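法庭直播的门后

一家创业公司说它能让每个人都看见司法。看见之后，人们究竟得到了什么？

文/本刊特约撰稿人
2020年7月30日

尼扎尔·卡萨布（Nizar Kassab）第一次向我演示他的产品时，用了一个我后来反复听到的词：阳光。阳光会照进法庭，阳光会照进卷宗，阳光会照进那些长年无人旁听的小额诉讼庭。他说这话时，屏幕上正在播放一场邻里排水纠纷的庭审录像，画质不错，声音却像从井底传上来的。原告讲了四分钟水沟的走向，法官问了一句什么，我没有听清，倒回去听了两遍，还是没有听清。

“声音的问题我们在改。”卡萨布说。

他的公司叫宁姆斯比（Nimusby），做的生意说来简单：与地方法院签约，免费安装录制设备，换取庭审录像的公开播放权和检索服务的经营权。公众可以免费观看，但要按当事人姓名、案由或日期检索，就得付钱，每月240元。公司把这叫作“基础公开加增值服务”。我更愿意叫它收费站。

与宁姆斯比签约的第一个地方是普莱明（Plemine），一座以仓储和果品加工为主业的小城。签约仪式在1月举行，当时法院门厅里挂了一条横幅，发言的人有五位，每一位都提到了“透明”。我查阅了那份合同的公开文本，正文连附件一共109页，“透明”一词出现得很勤，“费用”一词集中在附件里，而“当事人同意”只在一条里露过面，措辞是“应以适当方式告知”。

什么是适当方式？普莱明法院的做法是在每间法庭门口贴一张告示。告示的字不算小，问题在于进法庭的人大多没有心思读告示。一位因为拖欠房租被起诉的女士告诉我，她是在开庭两个星期之后，从同事嘴里知道自己上了网的。同事没有恶意，只是问她后来找到房子没有。

她不愿意让我写出名字，理由很充分：现在用她的名字已经能搜到太多东西了。

公开审判是一条老原则，我不打算在这里反对它。秘密审判造成的祸害，史书上写得够多。我怀疑的是另一件事：一间敞开大门的法庭，和一个可以按姓名检索的录像库，是不是同一种公开？

过去，任何人都可以走进普莱明的法庭坐下来旁听。但他得亲自来，得通过安检，得在木头长椅上坐一个上午，还得忍受前面三个跟他毫无关系的案子。这些麻烦从来不是法律规定的，可它们一直在起作用。它们让公开保持在一个大家都能承受的尺度上：记者会来，亲属会来，真正关心案子的人会来，房东的助理不会为了筛选租客，把过去几年的欠租官司挨个看一遍。

现在他可以了，而且据我所知，他确实在这么做。宁姆斯比不肯透露订阅用户的构成，只给出了一个总数：3,782个付费账户。普莱明的律师总共才多少？记者又有多少？我问卡萨布，剩下的账户是谁的。他说是“关心司法的公众”。我问这些公众里有没有物业公司、用工中介和放贷机构。他说公司尊重用户隐私，不便透露。

我把这句话记了下来，并请他又说了一遍。

扎伊德·纳斯拉拉（Zaid Nasrallah）对这套说法已经不觉得新鲜。他在库纳区（Kuner）做了多年租户案件的代理律师，事务所开在一家干洗店楼上，两间屋子，一间见客，一间堆卷宗。他说自己起初是支持直播的，还在签约前的听证会上发过言。

“我当时想的是法官。”他说，“我们这里有的法官，十分钟能审掉三个驱逐案。我想，要是有人看着，他们总会慢一点。”

法官慢下来了没有？纳斯拉拉的回答是慢了一点，主要慢在开场白上。从前法官坐下就念案号，现在会先讲一段欢迎词，介绍一下诉讼程序的庄严。轮到案子本身，速度跟从前差不多。变化更大的是他的客户。有人听说要录像，宁愿接受一份很糟的和解，也不肯出庭。有人出了庭，但不肯讲自己为什么付不起房租，因为原因是一场病，或者一段婚姻，或者一份丢得不光彩的工作。

“他们有抗辩理由，可他们不想在镜头前讲。”纳斯拉拉说，“法律上，没有讲出来的理由就等于没有。”

他说话的时候不停地翻一本卷宗，翻到的那一页是驱逐令的送达回证。按照普莱明的规矩，租户搬离的那一天要交还钥匙，由接收的一方签字，日期和时间都要写清楚。这道手续关系到租金算到哪一天为止，争议往往就出在这里。

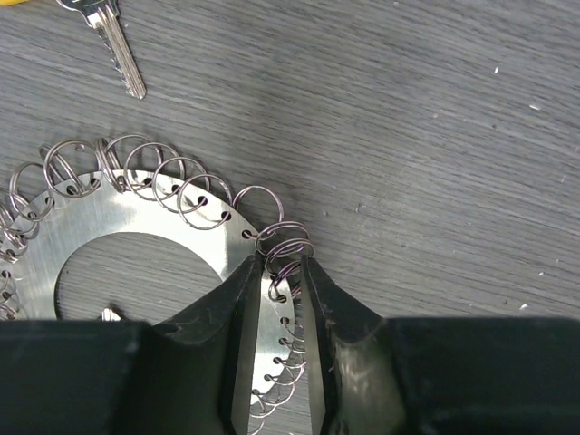

一把金属钥匙。租赁关系何时终止，常常要看钥匙何时交还。

交还钥匙的争议是这类官司里最琐碎、也最说明问题的一种。我在宁姆斯比的网站上看了十几个小时的录像，其中一个案子，双方为了钥匙是上午还是傍晚放进信箱的吵了半个庭。案子最后怎么判的，我不知道，录像到休庭为止，判决是后来书面送达的，而书面判决不在宁姆斯比的库里。网站页面上，这段视频的标题是租户的全名，后面跟着两个字：“欠租”。

这是整件事里我最难接受的地方。录像库收录的是指控，却不收录结果。一个人打赢了官司，他名下的那一条仍然写着“欠租”。要改标题，可以提交申请，申请表要上传身份证明和生效判决的扫描件，处理周期是15个工作日。我替一位愿意尝试的当事人全程跟了一遍，到了期限，系统回复说材料不清晰，请重新上传。重新上传之后，周期从头计算。

卡萨布承认这里有“体验上的瓶颈”。他说公司正在招人。他还说，标题是系统根据立案信息自动生成的，公司不对案件作任何评价。这种辩解我在别的行业也听过。机器照抄了一个词，于是没有一个人对这个词负责。可那个词是放在人家名字后面的，总归有人决定了要把它放在那里，也有人决定了要用这个名字来卖订阅。

支持者手里并非没有像样的论据。库纳区有一名法官，多年来习惯在庭上催促没有律师的当事人“快点讲完”，直播开始后，一段录像在本地流传，司法监督机构随后收到了投诉。这件事卡萨布讲过三遍，每一遍都讲得很好。我相信它是真的，也相信它有价值。问题在于，要得到这份价值，并不需要姓名检索。那段录像是旁听者自己看到、自己转出去的，用的是免费的那一部分。付费的那一部分，在监督法官这件事上起过什么作用，我问了所有受访者，还没有得到一个具体的例子。

法院方面的态度比较微妙。普莱明法院的一位管理人员同意谈话，条件是不具名。他说设备是免费的，维护是免费的，法院的信息化考核因此拿了高分。我问，如果把姓名检索关掉，合同还能不能履行。他想了一会儿，说合同里没有这种安排，提前变更要支付补偿。我请他告诉我补偿的数额，他说那一页附件属于商业秘密。

一份为了公开而签的合同，里面有一页不公开。我向法院递交了查阅申请，回复是该信息“由第三方持有”。我又去问第三方，宁姆斯比的回复是“建议向合同相对方了解”。两封回信的格式都很规范。

其他地方不是没有试过别的办法。比尔哈内（Birhane）的法院也做庭审直播，只是播完即止，不留存，不检索，要看录像得填一张写明用途的申请表。批准与否由一名书记官决定，拒绝必须写理由。这套办法笨重，不讨人喜欢，也赚不到钱。当地的记者抱怨审批太慢，我跟其中一位聊过，他的抱怨我基本同意：突发案件等不起。但他也说，他从来没有因此错过一个真正要紧的案子，因为真正要紧的案子他会自己去坐着听。

比尔哈内的模式有它的漏洞。直播画面可以被人翻录，写明的用途也可以是编的，书记官的判断未必公允。我无意把它当成范本。它至少承认了一点：看的人也应该留下名字。在宁姆斯比那里，被看的人有全名，有案由，有日期；看的人只是一个数字。

我把这层意思跟卡萨布讲了。他听得很耐心，然后说，要求读者登记用途，会产生“寒蝉效应”，公众会因为害怕被记录而不敢了解司法。我问他，那些因为害怕被录像而不敢出庭的租户，算不算寒蝉效应。他说那是两个层面的问题。

我不认为是两个层面。公开记录制度原本是为了让普通人能看住有权力的机构，立法者写下“公众有权查阅”的时候，脑子里想的多半是预算、采购、官员的往来文书，还有判决书里法官怎样讲道理。欠租的女工和吵架的邻居也在记录里，那是顺带的。如今生意偏偏做在顺带的这一部分上，原因不难猜：采购合同没有多少人愿意每月花钱看，别人的官司有。

有人主张修法。纳斯拉拉和几位同行起草了一份意见，要求民事小额案件默认隐去当事人姓名，录像须与裁判结果一并展示，胜诉或撤诉的案件自动移出检索。意见交上去以后，他收到了一份收件回执。再往后的进展，他在网上查不到，打电话去问，对方建议他关注官网公告。

我最后一次去库纳区时，他刚从法院回来，领带塞在口袋里。那天上午他有一个案子，客户没有到庭，按缺席处理。他说客户前一晚打过电话，问能不能把摄像头关掉。他替她提出了申请，法官当庭驳回，理由是没有证明存在特殊情况。驳回的过程录了下来，现在可以在网站上看到，标题是她的全名。

他没有订阅，是我用自己的账户替他搜出来的。

我的账户下个月到期。取消订阅的按钮在“账户设置”的第三级菜单里，点进去之后，页面要求我填写取消的原因，那一栏是必填的。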